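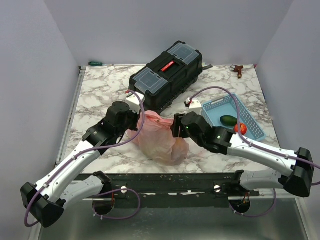
비닐봉지 하나 드는 데 손이 두 개 필요하다는 걸, 로봇을 만지기 전에는 생각해 본 적이 없었다. 양팔 로봇 키트 ‘스테다르(Stedar)’를 개발한 리무모프의 도우칸 카라자를 만나 가장 먼저 꺼낸 얘기도 그거였다. 그는 바로 웃음을 터뜨렸다. “봉지가 제일 어렵죠! 상자는 어디를 잡아도 상자인데, 봉지는 잡는 순간 모양이 달라지거든요.”

스테다르는 흰 링크에 검은 관절을 단 팔 두 개가 한 세트다. 조립에는 꼬박 3시간이 걸렸는데, 솔직히 그 시간이 꽤 즐거웠다(나사 조이는 걸 좋아한다면 더더욱!). 보라색 케이블은 팔 바깥쪽을 따라 클립으로 고정한다. 안에 숨기면 더 깔끔하지 않았을까? “처음엔 그렇게 했어요. 그런데 선 하나 바꾸려고 팔을 통째로 뜯는 분들을 보고 마음을 바꿨습니다. 지금은 밖에서 바로 갈아 끼우면 돼요.”

함께 개발한 코린 로즌솔은 그리퍼 담당이다. 뭉툭한 손가락이 투박해 보인다고 했더니 “얇은 손가락도 잔뜩 만들어 봤다”고 한다. 시제품만 42개. “비닐 윗부분을 모아 쥐는 데는 지금 모양이 제일 마음에 들어요. 과일도 공구도 같은 손으로 잡아 보고 싶었고요.”

아쉬운 점도 물었다. 설명서가 80쪽이 넘는데 양팔 보정은 뒤쪽에 가서야 나온다. 카라자는 순순히 인정했다. “그 장을 앞으로 옮기고 있어요. 그림도 더 넣고요.” 개정판은 1월 안에 내려받을 수 있다고 한다. 나는 그 전에 케이블 클립부터 몇 개 더 주문할 생각이다.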